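Dorkeo has a shared fridge again! The old one quit in June, and those of us who rent desks upstairs have been carrying lunch over from the Sammont deli ever since.
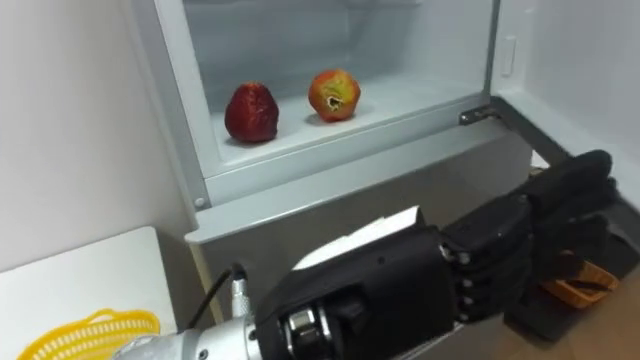

Halyna Koval found the new one secondhand for $393 and got it up the stairs with Volodymyr Karpenko (I held doors). It went in next to the white table, and so far there's a big red strawberry on the shelf with some other fruit beside it. Not much of a lunch, but it's a start. All 12 of us get a share of the space, and anything without a name on it goes out at the end of the week.

The yellow basket on the table is for fruit you're happy to share. 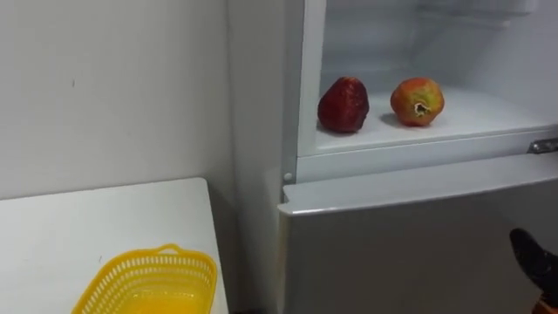 *By Zlata Didenko | 1 December 2018*

Halyna is still collecting for the fridge, so please see her if you haven't chipped in. She's at the desk by the stairs until 7 most evenings.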